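Breltemer House Kitchen Working Group
Minutes of the meeting held 19/01/2024
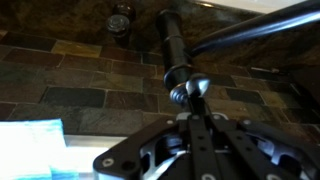 Item 2: kitchen faucet and slate tile backsplash

Present: Krisztina Vass (chair), Callum Staniforth, Ekua Ankrah, Ernő Illés (minutes)
Apologies: Radomír Tichý

1. Minutes of the November meeting
Approved with one correction: the invoice from Skunditz was for $135.

2. Faucet
Ms. Ankrah reported complaints that the handle is stiff. Mr. Staniforth favored keeping the black faucet, as it suits the slate. A replacement had been quoted at $993 with fitting. The group agreed to have the present one serviced first — the quote to be held on file.
Action: Mr. Staniforth to arrange the service visit.

3. Backsplash
Cleaning of the tile was discussed. Mr. Illés asked that no acidic cleaner be used on the slate. Agreed.
Action: Ms. Ankrah to put a notice by the sink.

4. Budget
The balance for kitchen repairs stands at $953. No new spending was approved.

5. Other business
Ms. Vass noted that the Sestthorpe residents have asked to use the kitchen for 3 evenings. Deferred until Mr. Tichý can attend.

The meeting closed at the end of item 5.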